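Budgeting for a second arm – what am I forgetting?

Posted in Equipment and Purchasing, 13 June 2019

We have one robot arm doing kitchen tasks on a countertop (pick up the bowl, put down the bowl, repeat until everyone is tired). My boss has agreed to a second one, which I did not expect, and now wants a number by the end of the month, which I did.

The arm itself is quoted. What I don't have is any idea of the rest. Last time I was not the one doing the spreadsheet, and the person who was has moved on and left a tab called "misc" with one very large figure in it. Do I buy spare grippers up front? Is the Pleson service plan worth having? And how much do people set aside for the counter and the stuff that goes on it? My boss thinks that last one is zero.

– counterproductive

3 replies

Xiaoyan Zou
Your boss is wrong about zero, but it's the cheap kind of wrong. I'll go through it in the order the bills arrived for us.

Mounting and power. The quote almost never includes a stand, and if it does, it's the wrong height. We paid a local shop, Landlow, to make ours. Ask for the drawing before you pay. I didn't, and owned a very nice stand for a different robot.

Fingers. Buy spares on day one. A two-finger gripper working over a hard countertop is going to meet the countertop, and the lead time on ours was 6 weeks. A spare pair cost us $117. Compare that with six weeks of people finding other things to do at full salary.

Cables. Budget for one full replacement set a year, plus whatever you use to keep them out of the way. $43 of clips and sleeves did more for us than the software upgrade.

Service plan. We had the Pleson one for a year and used it once, to be told to turn it off and on. In fairness, that worked. If you have somebody in house who isn't afraid of a hex key, put the money in a repair fund and guard it from the people who want chairs.

Props. Make this its own line and call it something dull like "test materials", or it will be cut by someone who sees the word "plush" on a receipt. Ours came to $429 for the first year, and almost none of it was exciting.

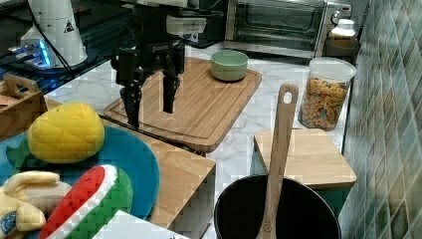 Two rules for that line. Buy duplicates of anything you like, in the same order, from the same shop. A bowl in next year's green is a different bowl, and you'll spend an afternoon arguing over whether it matters. And go easy on real food. Dry cereal in a jar with a lid keeps well enough, but soft toy fruit gets dropped all day and never has to be thrown out on a Friday.

Last thing, insurance. Call them before it's delivered. Ours wanted the serial number and a floor plan, and the form had a box for "livestock".

mid_size_wrench
Just get the Damura bundle, it has everything.

Pillay_fan_88
It does not have everything. It has a stand, one set of fingers and a tote bag. I bought it in March and have since bought most of what's on the list above, one rush shipping charge at a time.

Only thing I'd add is to check your outlets. If the second arm is going next to the first, with its controller, and you also have a toaster oven that people use for actual lunch, find out what's on which breaker before the electrician is a surprise too. Ours wanted a new circuit and it came out of the travel budget, so I attended this year's trade show by reading the brochure.

Agree on the service plan. Agree even more on the chairs.

counterproductive
Thanks, all. I've renamed "misc" to "test materials" and added lines for fingers and cables. The livestock box I'll leave blank for now.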